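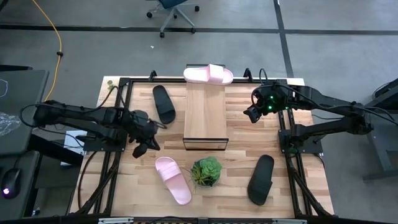
Munro Building's lost shoes get a deadline

GAKBRIDGE - The Munro Building has a lost property problem, and most of it is footwear.

Tenants at the shared workspace on Tusila Street have until the end of March to claim 86 items left behind over the winter. The list went up by the mailboxes last week. It runs to 3 pages and includes umbrellas, a great many single gloves, pale pink slides, black slides, and a pink knit sneaker described in the entry as "comfortable looking."

"I understand leaving an umbrella," said building manager Wilma Urquhart. "I would like to meet the person who walked out to the parking lot in their socks in January."

The slides have drawn the most discussion. Both colors have a wide strap and both have been turning up on the butcher-block table, which was bought for working at. Urquhart has sent 3 emails on the subject of shoes and tables. The second one was in capitals.
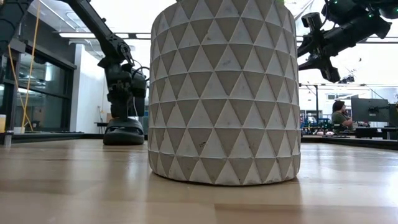 Decor is a separate matter. The tall white vase with the rows of triangles is on the list too, under "large," after two tenants each assured the office that it belonged to the other. It has a few specks on it and would suit a hallway, or anyone who owns very long flowers.

Jade Lambert, who rents a desk on the second floor, has asked that it stay. She told the March tenants' meeting that the vase gave the room "a bit of dignity," which the minutes record without comment. Blair Yule asked whether it could be used to store umbrellas. The question was tabled, as was, for a while, the meeting's only box of doughnuts.

Not everyone is in a hurry to see the shoes go. Kirstin Cairns, whose company Evumari designs packaging down the hall, argued that indoor shoes are good for the floors and that people should be encouraged to keep a pair at work.

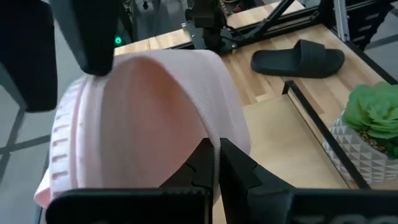 She also spoke up for the sneaker. Knit uppers are soft and easy to stuff in a bag, she said, so there was no excuse for losing one, but she felt its owner should get a fair chance. Asked if she was its owner, Cairns said she was a size larger.

Urquhart said a shoe rack had been priced at $162, and that she would put one by the front door if tenants agreed to put shoes on it. A show of hands was in favor of the rack. A second show of hands, on using it, was closer.

Plants are exempt from the deadline. The low pot of green succulents may stay on the table, partly for morale and partly because Lambert has been watering it and would be upset.
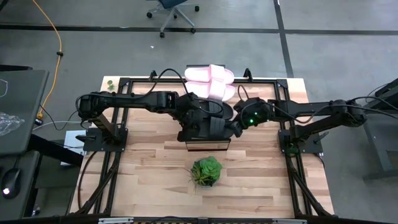
How to claim

Stop by the office on the ground floor before 5 p.m. and describe the item. For slides, "pink" will not be enough. Anyone claiming the vase should bring a second person and a car with a back seat that folds down.

Unclaimed shoes go to the thrift store on the corner in April. The single gloves have no plans.

12 comments | 41 shares

Get Gakbridge news in your inbox every morning. Sign up for our newsletter.

Contact the newsroom | Back to top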